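Home Help Board > Laundry and Clothes Care > Drying and storing

White clothes with red parts: can they wait in the basket with a red one, and is the hanger good for drying?

Maribeth Ignacio
Posted in August, member from Bevance, 16 posts

Good evening to all. I have a small problem with laundry and I have already read many pages which say opposite things, so I ask here. It concerns a white garment with red accents and another one which is red. I like to put my clothes on hangers, and what is not hanging yet stays in a pink plastic basket with holes in the sides.

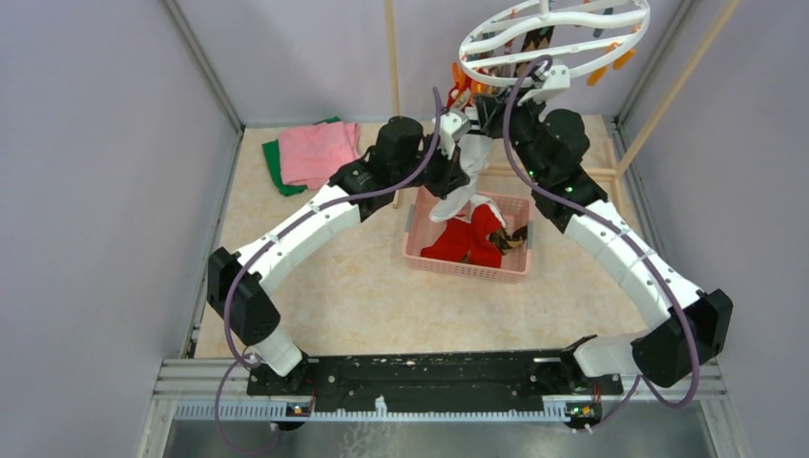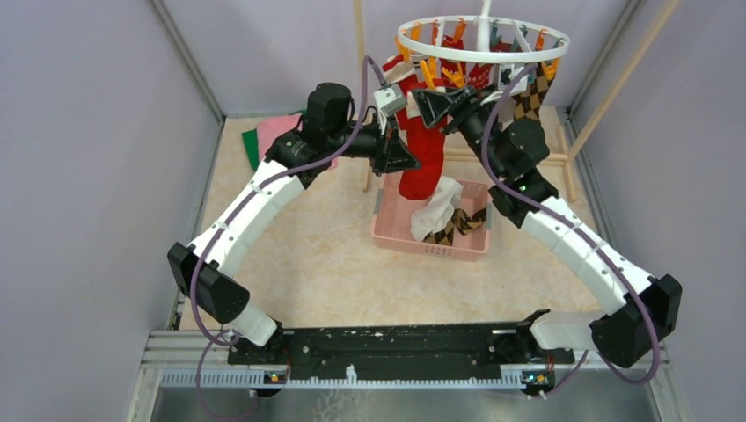 The first part of my question is about color. Last month I washed the red one alone, because it was new, and the water became quite pink. The second time it was less. After the third time I did not look. Now I wash the red one with dark things and the white one with light things, but both loads come out in the same evening and I have only one basket, so they lie on each other until I have time. Sometimes this is twenty minutes, sometimes it is until next morning, I must admit. Can the red color go to the white fabric only from lying together? Or does this happen only inside the machine, with a lot of water and movement?

The second part is about the white one itself. The red accents are part of it and I cannot separate them, of course. One time I saw a very pale pink shadow on the white fabric just next to the red. It is so pale that my sister says I imagine it. I would like to know if I can remove it, and if I should dry this garment in a different way.

The third part is about hangers. My mother always dried on a line and then folded. I dry on the hanger and leave it on the same hanger, so I have no ironing. But I notice that the shoulders get small points, like little ears, and the lower part becomes longer than before. Is there a correct way to do it? I have the thin hangers and also a few thick ones from Somogyi, the shop near the station.

I wash at 30 degrees with a liquid for colors. The bottle is Brenix, if this has importance. I do not own a dryer. Thank you in advance for your patience, and excuse me if the question is long.

Viewed 2315 times

Italo Cirillo
Member from Gollcombe, 294 posts, marked as most helpful

Good evening Maribeth. I worked 12 years in a small laundry before I changed my profession, so I will try to answer in the same order as you asked.

Color in the basket. Yes, it can move from one fabric to the other only by lying together, if they are damp. You do not need a lot of water. A red fabric that still gives color, pressed on a damp white fabric for a whole night, can leave a mark, and this mark is often worse than what happens in the machine, because it stays in one place and has a clear border. When both are completely dry there is very little risk. So for the twenty minutes I would not worry much, but for the night I would. If you have only one basket, put an old towel between the two loads, or hang the red one first and let the white ones wait. A basket with holes is a good choice, the air can pass, but do not press things down into it.

How to know if the red one still gives color: take a white cloth, make it wet with lukewarm water, and press it for one minute on the inside, on a seam. Do not rub. If the cloth stays white, you can relax a little. If it becomes pink, continue to wash this piece alone. I would do the same test on the red parts of your white garment – on the inside, where you would not see a damage.

The pale shadow. Do not iron it and do not put it in strong sun before you have treated it. First wash it again alone, with a lot of water, and take it out at once when the program is finished. If the shadow remains, look at the label. If it permits oxygen bleach, dissolve some in water, following the quantity on the package, and leave the garment in it for as long as the package says. Never chlorine bleach on this one. It can take the red away and make the white yellow, and then you have two problems.

To dry a garment with two colors, the important point is that the red does not touch the white while it is damp. Spread it open on the hanger, so that it does not hang twisted and one part does not lie over another. If the cloth is thin you can put a dry white towel inside, between front and back, for the first hour.

The hanger. The little ears come from a hanger that is too wide or too thin at the ends. The end should arrive a little before the shoulder seam. Use the thick ones for anything damp and keep the thin ones for the wardrobe. The longer lower part comes from the weight of the water. Give a normal cotton piece one more short spin before you hang it. A knitted piece I would not hang at all, I would lay it flat on a towel and turn it once.

To remove the ears: wet your fingers, pull the fabric softly in all directions and let it dry without the hanger. Normally they are gone after this.

Somogyi_fan
Member, 3 posts

just use a color catcher sheet and wash everything together, I do this since years and never had pink clothes. for the shoulders hang it upside down

Maribeth Ignacio

Thank you both. Italo, I made the test with the white cloth. The red one still gives some color, less than I feared, and the red parts of the white one gave nothing that I could see. So perhaps the shadow came from the basket and not from the garment itself. The label permits oxygen bleach and I will buy it this week.

About upside down: do you mean with pegs at the bottom? I tried this once with a blouse and then I had the marks of the pegs, but at least they were in a place which goes inside the skirt.

Italo Cirillo

With pegs it is possible, yes. Put them on the side seams, the mark is less visible there. The sheets from the other answer do help in the machine, but they do nothing for what happens afterward in the basket, and with a new red piece I would still wash it alone the first times.

Please write how the bleach worked. Nearly 16 hours is the longest I ever left something to soak, and this was a tablecloth – for your garment please stay with what the package says.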